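Home | Talks | Publications | Contact
Reading time: 5 min

Speaker notes: Kinship terms in the Meltley parish registers
Witold Zalewska, 28th April

Slide 1. State the scope. The corpus is 600 baptism entries, of which 300 name a godparent. Marriage entries are excluded.

Slide 2. Define "sponsor kin" before using it. The term covers any person listed as godparent who is later called aunt or uncle in a will. Gunnel Rønning uses a narrower definition — say so here, and give her reasons.
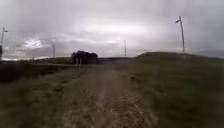
Slide 3. Coding procedure. Each entry was coded twice, with an interval between passes. The passes disagreed on 56 entries, mostly where the clerk wrote "cousin" for an in-law. These were left out of the main table.

Slide 4. The Rukstead wills. Read the second extract aloud, slowly. Point out that the heir is called "nephew" with no blood tie recorded anywhere in the register.
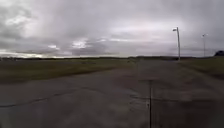

Does a shared surname count as evidence of descent?
Only when a second source supports it. Tenants at Rukstead often took the name of the holding.

Slide 5. Limits. The January entries are water-damaged for two years. Leave time for discussion.

Contact: Spahić Reading Room | © Witold Zalewska | Back to top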